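Home Forums Kitchen Materials & Care Search Log in

We use cookies to keep you signed in and to count visits. Accept / Settings

Plastic colander warped after boiling water – material or technique?

ktokarz_g
Posted Friday, October 3, 2025

I have a Clisteck colander, no recycling code on it, bought in March. After draining pasta maybe twice a week it no longer sits flat. It rocks on the two long sides. Two questions. Is this normal for polypropylene at 100 C, and is there any way to flatten it again?
Genowefa

perrin_a
PP homopolymer melts at 160 C or a bit above, so you are nowhere near melting it. Softening under load is another matter. Heat deflection temperature at the low test load is often quoted near 100 C for unfilled grades, and much lower at the high load. A full drain of pasta plus water is a light load but it is concentrated on the rim if you hang the thing over a pot. Do you hang it or stand it in the sink?

ktokarz_g
Hang it over the pot, by the tabs.

perrin_a
Then that is your answer. Creep at the tabs. Stand it in the sink.

kastriot_h
Disagree that it is only creep. Molded parts have residual stress from cooling, and the first few hot cycles relax it. I had a Fornik one that went out of flat in the first week and it never hung from anything. It has been stable since. Long oval parts are worse for this than round ones, same as with storage lids.

Mine is the replacement, a cheap one, oval with a tab at each end: 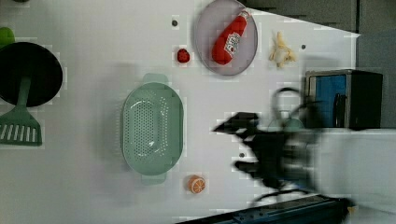 Mint colander, with the green spatula and the lavender-gray plate.

Capacity by water fill with the holes taped is 3459 ml to the rim. I weighed it too, 148 g. For a part that long I would want more wall than that, but so far it sits flat.

colette.m
148 g tells you very little without the wall thickness. My Marchal is 375 g and I doubt it is stiffer, most of the extra is in the feet. Ribs under the rim do more than mass.

kastriot_h
Fair. I did not measure the wall. Calipers don't reach past the rim.

colette.m
Measure at a hole.

perrin_a
On residual stress: agreed it exists, but relaxation should show up early and then stop. Genowefa's has been getting worse since March if I read it right. Progressive means load.

ktokarz_g
Yes, it was fine until summer. Any opinion on flattening it?

kamol_s
I have done this with PP trays. Oven at 90 C, part between two flat baking sheets, weight on top, 20 minutes, then leave the weight on until everything is at room temperature. Don't pull it out early. It recovered most of the flatness on the trays. A colander has a curved base so you would have to do it upside down on the rim only, and light on the weight.

colette.m
I would not put an unmarked plastic in an oven for the sake of a cheap colander. If it turns out to be ABS or a styrene blend, 90 C is close enough to softening that you will have a different problem. Float test first – PP floats in water, ABS and polystyrene sink. Push out the air bubbles or the holes will fool you.

kamol_s
The float test won't separate PP from PE, and PE at 90 C is not good either.

colette.m
True. Scratch it with a fingernail. LDPE marks easily, PP mostly doesn't. HDPE is in between, so it isn't conclusive.

kastriot_h
Or skip the oven. Fill the sink with water just off the boil, put the colander rim down, something heavy on the base, let it cool overnight. Lower temperature, longer time. Worked partly on a Flara lid.

perrin_a
"Partly" is what I would expect. You are also asking it to hold a shape against what it has already taken up. It will drift back the next few times it sees boiling water.

ktokarz_g
Float test done, it floats. Fingernail leaves nothing I can see. Sink method tonight with a pot on it, the pot is 714 g empty. Is that enough?

kastriot_h
Fill the pot.

perrin_a
Not to the top. You want the rim down flat, no more than that. And note the gap under the rim before and after, with a feeler gauge or a stack of paper, otherwise there is nothing to compare.

ktokarz_g
Gap before is 11 sheets of printer paper on the worse side. Will post the other number tomorrow.

Previous topic Next topic Back to top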